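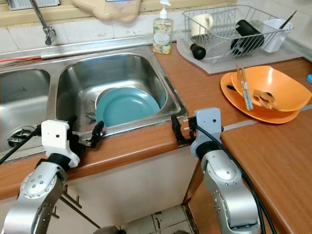

What a visit! Ekua Bawa and Lanying Dong had the workshop kitchen open until late, and I got two hours with Iko, the two-armed washing-up robot they've been building since September. All the code is their own (Ekua wrote most of it on the train!) and the next job is getting it to lift a plate without chipping the rim. Lanying let me try the controls and I was hopeless, but I loved it. They've spent £838 so far, mostly on motors. I'm going back with my soldering iron.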